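Open Day at the Petek Building, Sarcombe College
Filed under: Visits, Student projects
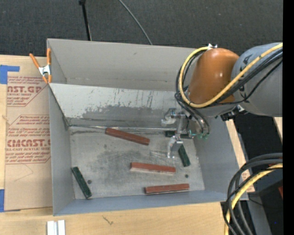 The sorting bin, with red and green blocks still to be picked.

We drove over to Sarcombe in January for the winter open day of the college's automation course. Doors opened at 10 a.m. The student projects are on the ground floor of the Petek Building, past the machine shop, and visitors can walk from one bench to the next without signing up for a tour.

Most of our time went to the bin picking project. The second-year students are entering it in the Grirnilport student contest this spring. The task sounds simple: a robot arm has to take blocks out of a metal bin and set them down sorted by color. The blocks can lie at any angle, and some end up close to a wall, where a gripper has little space to work.

The team calls its software Plurkier. Two students took turns explaining it. A camera looks at the bin, the program picks a block and an angle, and the arm goes in. They have logged 1,287 picks so far this school year, and 836 of those came after they rewrote the part that chooses the angle. Blocks lying flat in the open are the easy ones. A block near the rear seam, where the sloped panel meets the floor, takes more planning — the finger has to come down next to it without hitting the metal.

I asked about the wear on the sloped panel. One student said the bin was already used when the class got it, and that the scratches do confuse the camera under certain lights. They turned off one row of ceiling lamps in the fall and left it off.

The cables are the other thing they talked about. They loop around the wrist of the arm and have to be long enough for it to turn but short enough to stay clear of the blocks. The routing has been changed four times. The contest rules allow 600 seconds for a full round, so a snagged cable can end a run.

A sheet of cast acrylic, still in its protective paper, was next to the bin on the table. It is meant for a guard that the contest requires on the visitor side. The team had not cut it yet and was still arguing over the height.

The course had 430 visitors last winter, according to the sheet at the front desk. It was quieter this time, at least before lunch, and we had no trouble getting close to the bench and asking questions.

Parking is behind the gym. Coffee was sold in the lobby until 2 p.m., cash only. The next open day is in May, after the contest.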